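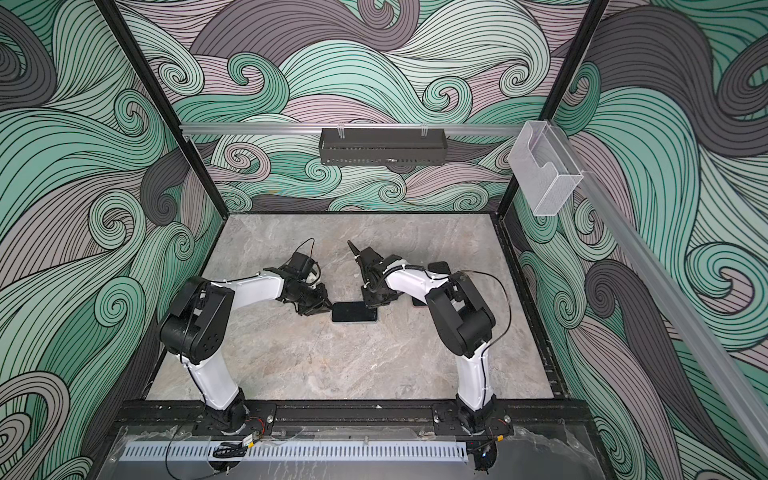
Budgeting a second two-arm cell for phone handling
Posted 2022-10-26 by smaurya

We have one tabletop cell with two small arms, working on handsets. I need to put in a purchase request for a second one by the end of the month, with delivery in March. The arms are settled. What I am unsure of is everything else: frame, rails, cable duct, panels, spare fingers, connectors. Last time I booked all of that as "misc" and it was rejected. How do others split it?

Seema Maurya

c_murin wrote:
Separate lines, always. Ours were frame and rail, guarding, wiring, end-of-arm, spares. Finance will pass five dull lines faster than one vague one. For slotted rail, price it by full length and include the offcut. Mounting plates go under frame, even if the arm vendor supplies them.

tierney_s wrote:
Agree on the split, except for spares. Put those on the operating budget. Gripper fingers are consumables if you are handling flat glass parts off a hard surface. We allow $285 per quarter for fingers and $79 for cable ties, crimp housings and short leads.

c_murin wrote:
That only works if your operating budget is safe. Ours was cut halfway through the year and the cell sat idle for want of one elbow actuator. I would rather capitalize one complete spare arm on day one.

tierney_s wrote:
A complete spare arm is a lot of money on a shelf. Buy one spare of each joint type and a base plate. If the two arms are the same model, one set covers both.

smaurya wrote:
Same model, yes. What about wiring? On the current cell it was tied to the links as we went, with loops left at the upper joints for travel. It works, but I would like to budget for something neater.

armelle_m wrote:
Leave the loops. A drag chain on an arm that size adds load where you have no margin. Spend the money at the base: keyed connectors on a fixed bracket, so that an arm can be swapped without tracing leads. Skudness quoted us 10 brackets as the minimum order — we use four. Dvořáček will cut singles, but the lead time is longer.

rzeman wrote:
One item missing from this thread is parts storage. Racks and holders hung off the frame look trivial and then someone spends a week making them. Put in $300 and a day of labor. Also price the clear panels with one replacement set, as they scratch.

tierney_s wrote:
A day is optimistic.

rzeman wrote:
Two, then. It still belongs on its own line.

smaurya wrote:
Thanks. Going with five lines, joint spares under capital, fingers under operating. I will ask Dvořáček about the brackets before I commit to the March date.

Related threads
Herik controller: license per arm or per cell?
Clear guarding panels, who cuts to size
Sonar gripper fingers, wear on coated glass
Lease or buy for a one-year project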